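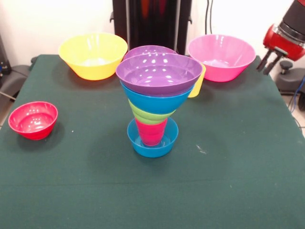

**Washing a felt table cover without shrinking it?**

Posted by Voscombe Hall Bookings

We hire out a small hall and put felt covers on the tables for craft mornings and board games. One has picked up lint and a squash stain the size of a saucer. It has no care label. A new one in the right size is 40 pounds, so I would like to save it if I can. Has anyone put felt through a machine and had it come out the same size? The dry cleaner in Skosdale won't take it without a label.

**mokolent**

Depends what it is made of. Wool felt will shrink at anything above cold and you can't stretch it back. Acrylic felt will usually stand a cool wash but it goes bobbly. Snip a bit from the hem and leave it in cold water overnight. If the water colours, don't machine wash it.

For the stain, use cold water with a drop of washing-up liquid and dab it with a white cloth. Don't rub. Dry it flat and keep it off the radiator. 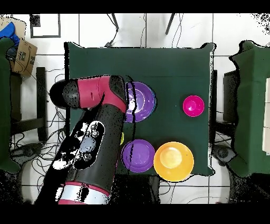

Lint is a separate job and you should do it first, while the cloth is dry. A rubber glove wiped in one direction lifts more than a sticky roller does. Dark green is a bad colour for showing every hair, and a cover like that wants doing before each booking. Plastic bowls are handy for keeping paint and glue off the cloth if your craft group will use them. Brush with the nap, then hang it over a line for an hour.

If you do use a machine, keep the spin low. Mine is set to 700 and even that leaves creases.
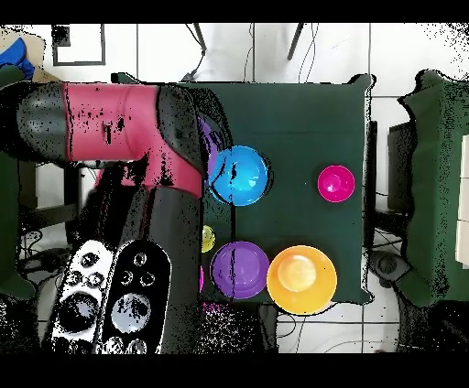
Creases come out with a steam iron held just above the cloth, never pressed down on it. Put a tea towel between them if you are nervous.

**Valdebenito**

Just bin it and get a wipe-clean one. We had felt at our club for years and it always smelt of soup.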